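I'd been meaning to get to the Mulason open day for two years running, and this April I finally did. Mulason is the little cannery and test kitchen out past the highway, the one that does the beetroot relish everyone fights over at Christmas. Doors opened at 9 am and I was there at ten to, thermos in hand, like a kid waiting for the pool to open.

First stop was the sauce room. They cook in six big kettles (tomato and eggplant the morning I went) and the smell of onions going down in that much butter is something I'd happily wear as perfume. Our guide let us taste the tomato before and after the vinegar went in. Before, it was flat and sweet, a bit like baby food. After, I wanted it on a snag immediately.

Then the labelling line, which I loved more than I should have. Batch 3059 was going through, a green chutney they make for a cafe called Delacroix, with coriander and a fair whack of chilli. You can't buy it in the shop, I asked. Twice.
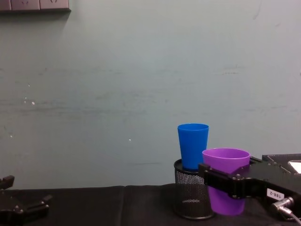
Poppy Bunting reckoned the chutney was a touch too sweet for her, and that at home she'd swap half the sugar for grated apple and let it cook down longer. I've tried it since with Granny Smiths and she's right, though mine caught on the bottom and I lost a good cupful to the scourer.

After morning tea (cheese scones, still warm, I had two) there was a pickling demo. The big news for me was the cucumbers - they slice off the blossom end, just a sliver, and that helps keep them crisp. Years of soggy pickles in my pantry and that was all it needed! They also compared two salts, Ivov and Gisen. I couldn't pick between them in the brine, but the Gisen was lovely and flaky on a slice of raw tomato so a box of that came home with me.

Parking's on the grass, so wear proper shoes if there's been rain. The shop is cash or card, and the relish was gone before lunch. I got three jars. One's already open.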